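Re-covering a worktable, part two: the blue cloth

8th October

The old covering came off the worktable in one piece, which I had not expected after the trouble I had putting it on. It was a cream oilcloth, bought cheaply, and it had two faults. It reflected the ceiling light straight back into my eyes, and anything pale put down on it disappeared. I lost a nylon washer on it in April and found it again when I lifted the cloth to throw it away.

Part one dealt with the board underneath, so I will only repeat the result. The board is flat enough. There is a low spot near the left rear corner, which I filled and sanded, and I can no longer find it with a straight edge. Muammer Erdem, who lent me the straight edge, can still find it with his thumb. He has been told to keep his thumb off it.

What I wanted from the new covering was fairly simple. It had to be matt. It had to have some texture, so that small parts stay where they are put, but the texture had to be fine enough that a pin does not fall into it. It had to be one plain colour with no printed pattern. And I wanted to be able to take it off and replace it without redoing the board.

I ordered samples from two places. The Stornia samples came first, four of them, stapled to a card. Three were felts. Felt is pleasant to work on and very quiet, but it sheds, and the fibres get into anything with grease on it. The fourth was a rubberised sheet in dark green, which smelled strongly enough that I kept it in the shed overnight and then left it there.

The other samples were from Türkmen, a fabric shop in Tirbridge that does mostly upholstery and awnings. They cut strips off the roll while you wait. I came away with a grey, a sand and a blue, all in the same weave. I laid them side by side on the bare board and left them for a week, moving my ordinary work from one to the next.

The grey was the sensible choice and I had more or less decided on it beforehand. In use it was too close to the colour of half the things I handle. Steel screws, solder offcuts and pencil leads all faded into it. The sand had the same problem as the old oilcloth, to a lesser degree. The blue is much brighter than I would choose for a chair, but dark parts stand out on it very clearly and so do pale ones. 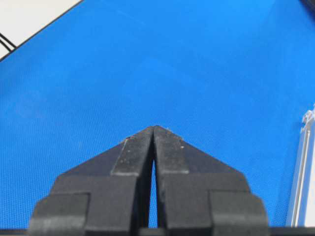 Black against the blue. The weave is fine and regular, and it shows across the whole area.

Fitting took an afternoon. The board is 230 cm long and the piece I bought was 300 cm, which left plenty at each end for folding under. I would have managed with less, but the shop cuts to the half metre and I prefer a long fold to a short one.

I did not glue it. The method was as follows. I ironed the cloth on the reverse through a damp tea towel, on a low setting, and let it cool flat. I then laid it over the board with the weave running parallel to the front edge, checking against a length of string. This step is worth taking slowly. A regular weave shows any skew at once, and once you have noticed the skew you will see it every time you sit down.

With the cloth straight, I stapled the middle of the front edge underneath, then the middle of the back, then the middle of each end, pulling only hard enough to take out the slack. After that I worked outwards from each middle towards the corners. The staples are 8 mm. Longer ones would hold better in softer wood, but these have to come out again one day.

The corners were folded as you would fold a bed sheet, with the loose part tucked to the back. The front right one is neat. The front left one was done first and is less so. I took it out and did it again, and it is now slightly different but no better.

Some notes on use so far. Pencil marks on the cloth brush off with a dry nail brush. Crumbs do too, though they need to be brushed along the weave and not across it. A cup leaves no ring that I can see. Machine oil I have not tried on the table itself, but a drop on the sample strip left a dark spot, and washing-up liquid took out most of it. For anything oily I put down a tray.

A round pencil will still roll if it is given a push, but it stops sooner than it did on the oilcloth. Small nuts stay put. Paper is the weak point. Writing on a single sheet picks up the texture through the page, so there is now a piece of hardboard leaning against the table leg for that purpose.

The remaining job is the front edge, where my forearms rest. I expect the cloth to wear there before it wears anywhere else. A hardwood strip screwed on from below would protect it, and the timber yard at Nurnby has offcuts of beech in a suitable width. The screws will have to miss the staples, so I have marked the staple positions on the underside in pencil.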